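Hilo sobre la migración de guardado en la nube de Clultar, versión móvil. Va lo que he podido comprobar con mis dos dispositivos.

1/ La partida se guarda en local y se sube al cerrar sesión desde el menú. Si se mata la app desde multitarea, la subida queda pendiente hasta el siguiente arranque.

2/ Cada cuenta de Nirkora admite 4 ranuras en la nube. La ranura automática ocupa una. Las otras 3 son manuales y no se sobrescriben sin confirmación.

3/ Conflicto de versiones: el juego compara la hora del sistema, no las horas jugadas. Con el reloj del móvil desajustado puede proponer como "más reciente" la partida antigua. Revisad el capítulo antes de aceptar.

4/ Error de sesión al descargar: cerrar la app, vaciar la caché (caché, no datos) y volver a entrar. A Imke Kettler le funcionó a la segunda. A mí, a la primera.

5/ Borrar datos elimina las partidas locales no subidas. Soporte no las recupera. Preguntado y confirmado en noviembre.

6/ Las compras van aparte - se restauran desde Ajustes > Cuenta > Restaurar. La expansión Drirkberg tarda más en aparecer; hay que reiniciar una vez.

7/ El mando sigue perdiendo la asignación de botones tras la migración. Volker Seidel lo reprodujo en tableta. Sin parche por ahora.

8/ Las partidas anteriores al capítulo 21 cargan bien, pero pierden los marcadores del mapa. Los objetos se conservan.

9/ Si alguien tiene el caso de cuenta duplicada, que responda con modelo y versión del sistema. Lo añado al hilo.
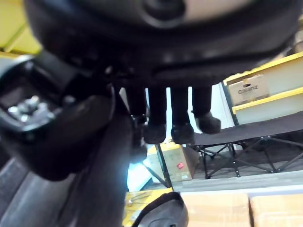
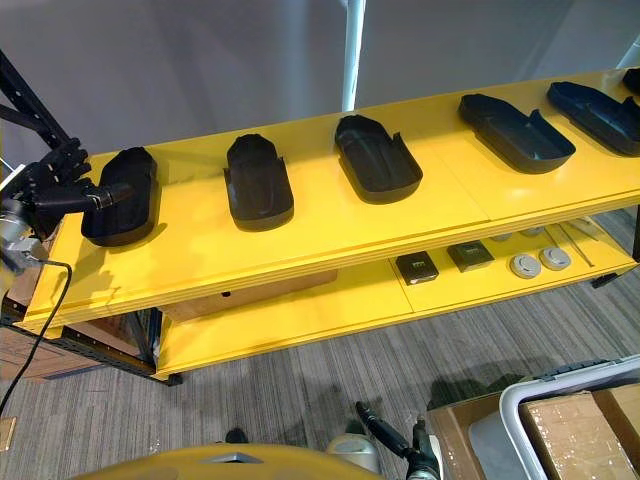
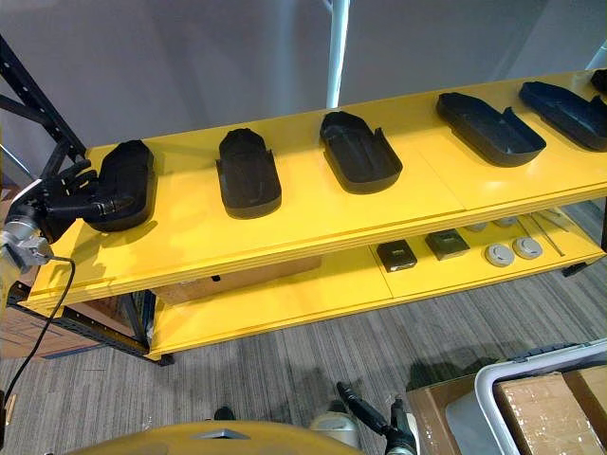
Mano robótica negra (1) y bandejas negras en estantería amarilla (2 y 3).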